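Preltden Bench Kit – Set-up and Recording Guide
Section 3: Recording your first examples

By the time you reach this section your two arms should be bolted down, powered and talking to the Bilent recorder. If the recorder still shows an amber light, please go back to Section 2 and finish the calibration there, as examples gathered on an uncalibrated arm can't be repaired afterwards and it is a sad thing to lose an afternoon's work.

The exercise we use for a first session is called Duria, and it is a simple one: bottles go into a foam tray, one at a time, by either arm. We're fond of it because a bottle is tall, smooth and a little unforgiving, so the operator learns good habits early, and so does the model that will be trained on what the operator does.

3.1 Before you start

You will need a moulded foam bottle tray, a handful of full glass bottles with their caps on, and a table with a clear space in the middle. Have a tea towel close by too. You don't need to strip the table bare. A pot plant or a basket toward the back is quite welcome, and a bit of ordinary household colour around the edges helps the model learn what to ignore.

CAUTION: Glass bottles can break if they are dropped or squeezed too hard. Wear eye protection, keep bare feet well away, and leave the grip force at setting 3 until you have a feel for the controls.

3.2 Laying out the table

1. Set the tray near the centre, where both arms can reach it comfortably. It needn't be square to the table edge.

2. Stand the loose bottles on the open tabletop to either side. Leave enough room around each one for the fingers to open fully.

3. Part-fill the tray if you like. Starting with some bottles already in place gives you examples of working beside a neighbour, which is the part most new operators find fiddly.

4. Open both views on the recorder, wrist and head, and check that you can see the tray in each of them.
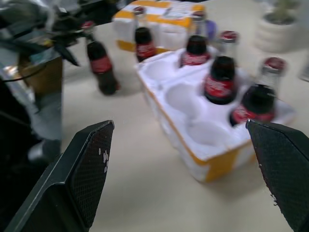 Wrist view, then head view, with three bottles standing in the tray.
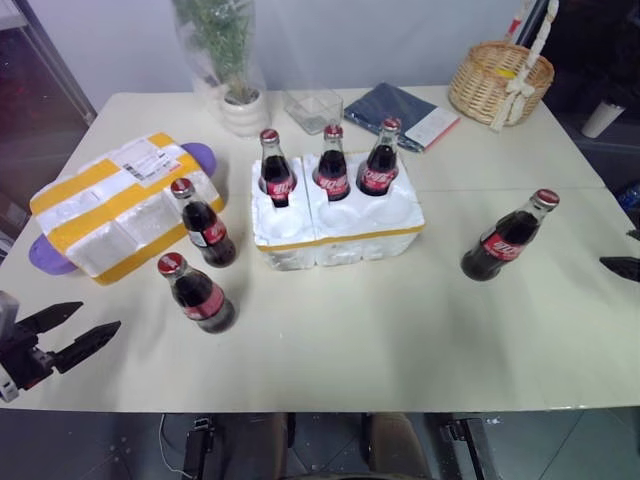

5. Look for the empty recesses in the head view. If a bottle or an arm hides the one you mean to fill, shift the tray a little and look again.

NOTE: The wrist view smears when the arm moves quickly. A little of this does no harm at all, but if you can't make out the bottle at the moment the fingers close, slow down for the next attempt.

3.3 Recording an example

1. Bring both arms to their resting pose with the grippers open, and press Record. Wait 2 seconds before you move – the recorder uses that pause to line up its views.

2. Choose a bottle and approach it with the nearer arm. Come in level, with one finger on each side of the glass, and close gently.

3. Lift straight up until the base is well clear of the foam, then carry the bottle across to an empty recess at an easy, even pace.

4. Lower it in. If the bottle catches on the rim, don't push. Raise it slightly, straighten it and try again, and leave the whole thing in the recording. A patient correction is every bit as useful to the model as a clean placement, and perhaps more so.

5. Open the fingers, back away, return to the resting pose and press Stop.

6. Mark the example Keep or Discard while it is still fresh in your mind. Discard anything where a bottle fell over or a hand reached in over the table.

CAUTION: Press Pause on both arms before you reach in to reset the bottles. Stop ends the recording only, and the arms stay live.

3.4 How many to gather

Aim for 10 kept examples in your first sitting, then have a stretch and a cuppa before carrying on. Move the loose bottles between examples, and turn the tray a little now and again so that it isn't always lying at the same angle. When you're done, choose Send to Zeng from the recorder menu and leave the recorder switched on until its light turns green.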